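Table Tips for the Tidy-Up Challenge

Elli Juntunen, Skitetti student robotics club

These are the notes I give to new members in September, before their first session on the tidy-up challenge. Most of it is plain housekeeping. Teams lose more points to a badly set table than to bad code.

Start with a bare table. Wipe it with a damp cloth and a drop of dish soap, then dry it with a second cloth. Skip spray polish. It leaves a film, and light cups slide on it when a finger bumps them.

Use things from your own kitchen. Plastic cups, a steel mixing bowl, a small tray and a basket will keep a team busy for a month. Leave glass and thin china at home. If you bring a stuffed toy, brush it first so the loose fluff stays out of the finger joints.

Shiny bowls are hard on the cameras. A polished bowl shows the ceiling lights and whatever is next to it, and the software may take the reflection for another object. Practice with the bowl anyway, but set it down in a few different spots and write down which ones gave trouble. Rubbing the outside with a dry microfiber cloth takes off fingerprints. It won't do anything for the reflections.

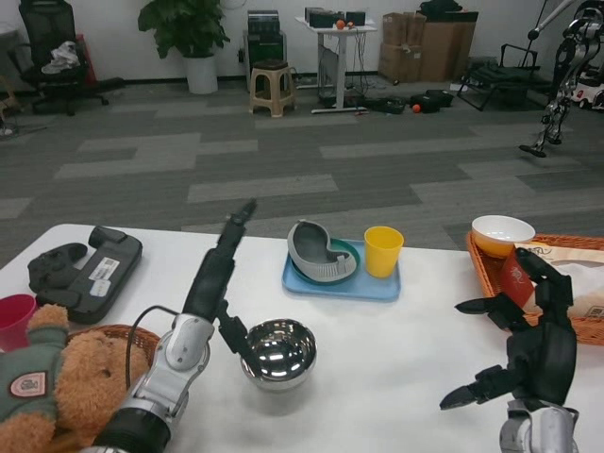

Baskets need more room than you think. A woven rim catches fingertips, so have the hand come in high and go down slowly. Put bowls toward the back corner of a basket and soft things like paper bags toward the front. Fold the top of a paper bag over twice. An open bag collapses when it's gripped, and then the next try goes wrong too.

Cups are easiest upright and apart from each other. Leave 8 cm between a cup and anything tall. If a cup keeps tipping, put a spoonful of dry rice in the bottom and tape a circle of card over it. Take the rice out before a scored run -- the judges at the Daruvgate meet do check.

Keep cables off the work surface where you can. Where a cable has to loop near the wrist, move the arm by hand through its full reach with the power off and watch the loop the whole way. Hook-and-loop straps are better than zip ties for this. You will be undoing them every Monday.

Mark the starting places. Low-tack painter's tape works well on a white table and comes off clean if you pull it back flat against itself. Don't leave it on over the summer. We did that at the old room on Bandara and spent an evening with a plastic scraper and cooking oil.

Each practice run is 72 seconds. Between runs, put everything back on its tape, check the fingers for crumbs or thread, and write the result in the log. Thirty runs is a good session. Past that, people get careless with the reset and the numbers stop meaning much.

For storage, one lidded tub per team, name on the short end. Cups nest, bowls go at the bottom, soft toys on top. Game controllers and batteries go in the gray drawer instead -- never in with the dishes.

Spare tape and straps are on the Desteo shelf by the door. If you take the last roll, put it on the list.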